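# Bench Offset

The gripper closed 8 mm short of the target, as it had all through February. Araba Amoah wrote the figure in the log and left the arm powered.

They had built it in Efua Kyei's kitchen in Baluyot, from a Lavix controller and a pair of yellow printed fingers. The arm was meant to lift flat objects off stone. Efua had put her red card holder down on the benchtop, window side up, and gone to read the servo currents from the laptop.

"Right finger's over the stitching," Araba said. "Left one's over bare stone."

"Commanded position?"

"Centred on the near edge."

"Then it's correct. It's the edge I don't like." 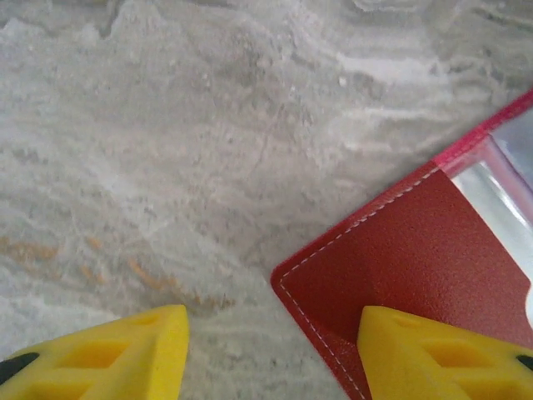 ## Second Surface Test

Efua changed the approach height and reran the calibration. The result improved by a fraction she would not have bothered to print. She blamed the wrist bracket. Araba blamed the veining, which the vision code kept reading as contour lines.

"It found 17 edges," Araba said. "The wallet has four."

"Mask the brown ones."

"Then it loses the leather."

Efua considered this - she had chosen the colour of neither. Her mother had picked the stone 20 years ago and would be home in March, expecting a kitchen.

"Open the fingers, full width," she said. "Stone only. We'll subtract it."

Araba typed the command and waited for the fan to settle.

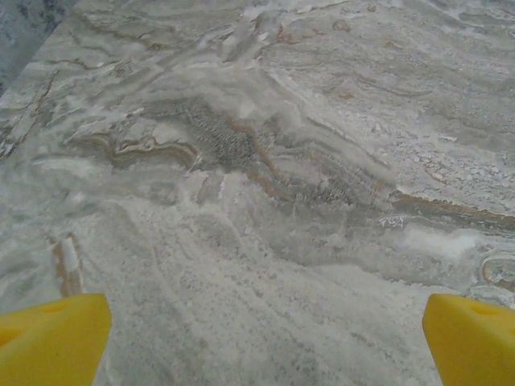

*Fingers open over the benchtop, white powder on the stone.*

The background file saved as number 69. Efua renamed it "Mum's bench" and reached for the hex key.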